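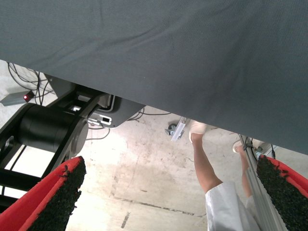
Rodura launches gray work cloth for small-parts benches

VEVCOMBE, September - Rodura today released its gray work cloth, a woven cover for tables where small metal parts get put together. Drapes over the edge, lies flat on top. Fold lines ease out with use.

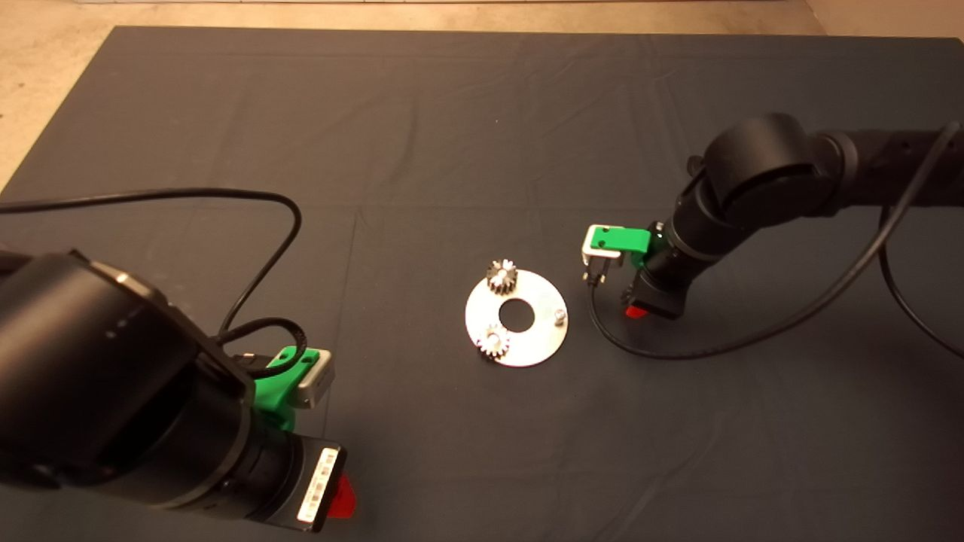
Gears, washers, short bolts - all easier to find on a dark, plain ground. The cloth comes in 2 sizes and ships folded. First run is 2000 pieces, made at our MacRitchie site.

Built for shop floors, so a few creases and specks are expected. Shake out, wipe down, carry on. Wash instructions are in teh pack.
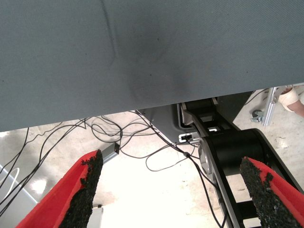
The hem is sewn straight on all sides and hangs clear of the floor on a standard bench, leaving the space underneath open for cables. Trade packs of 100 go through Jovo, our distributer, from 9 a.m. tomorrow. Single cloths later in the fall. 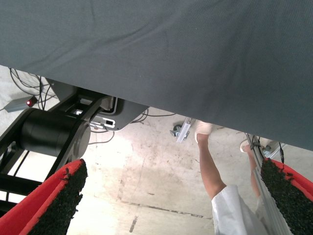
Samples and contact

Samples for press and schools - 198 set aside, first come first served. Write to the Rodura press desk, Vevcombe. Please give table size.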